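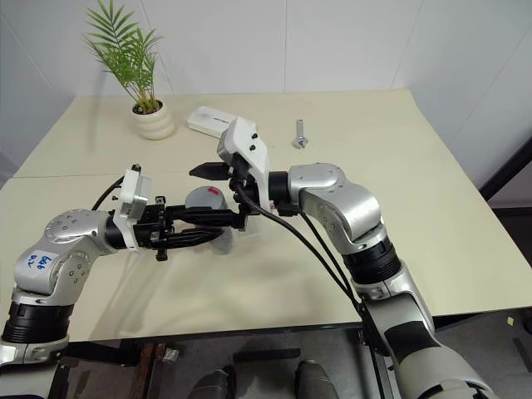
Raltum wrote in last week to ask whether the Plirkodora kit lets one person teach a two-arm job on their own, without a second set of hands on the controls. Yes it does. Same question comes up a lot so the page has been redone around it.

Plirkodora Two-Arm Teaching Kit
Made by Flendden
Page updated Monday, March 11, 2019

WHAT IT IS
Two small hand-held leader arms, a foot pedal, a control box and the software. You move the leaders, the robot's arms follow. Every joint move and every camera picture gets saved together as one take. Show the job enough times and the takes go to your training setup. No code for the teaching part.

Works for the awkward stuff. One gripper holds a jar steady, other one goes for the lid. Lifting something out of a tray. Passing a part from left to right. Jobs where you'd spend a week writing waypoints and then someone moves the table.

TWO WAYS TO TEACH
By hand: arms go slack, you grab them at the wrist and walk them through it. Good for short reaches and for setting start poses. Your own hands and sleeves end up in the head camera view, so keep it for short things.

By remote: sit or stand with the leaders, up to 3 meters from the table on the standard cable. Cleaner pictures. Most buyers end up doing nearly everything this way.

Switch between the two with the pedal, hold it down until the light changes. Don't switch while a gripper is holding something, it will let go.

CAMERAS
One head view plus one at each wrist. The head view is for the whole table, the wrist views are for the last bit of the reach, where the head camera mostly sees the back of a gripper. Clear plastic is the hard one. Thin clear trays and tubs have hardly any edge to see, and a moving wrist smears what edge there is. Slow down over them and stop for a beat before you close the fingers. 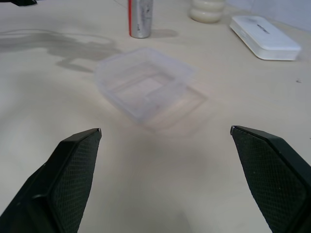 Same goes for shadows. If the lamp is behind the arms you get big arm shadows all over the table and they move when you move. Light from two sides if you can. Leave a few odds and ends on the table too, and shift them between takes, otherwise the robot learns your table and not the job.

IN THE BOX
Leader arms, left and right
Foot pedal
Control box with power lead
3 meter cable set
Wrist camera brackets, one pair
Spare finger pads
Printed quick start (the long manual is a download)

Robot arms, grippers and table NOT included.

SPECS
Save rate: 18 takes per session file, then it starts a new one
Weight, boxed: 13 kg
Part number: PK-107
Power: wall outlet, either voltage
Warranty: one year, pads not covered

GOOD TO KNOW
Bad take? Tap the pedal twice and its gone, no need to stop the session.
Zero the leaders every time you power up. Skip this and the arms jump on the first move.
Left-handed users can swap the leaders in settings.
Older Morelli brackets fit, but you need the longer screws. Ask when you order, they're free.

ORDERING
In stock, ships in March. Extra pads and the long cable set are sold seperately, see the parts page. For school and lab pricing use the quote form and put the part number in the first line.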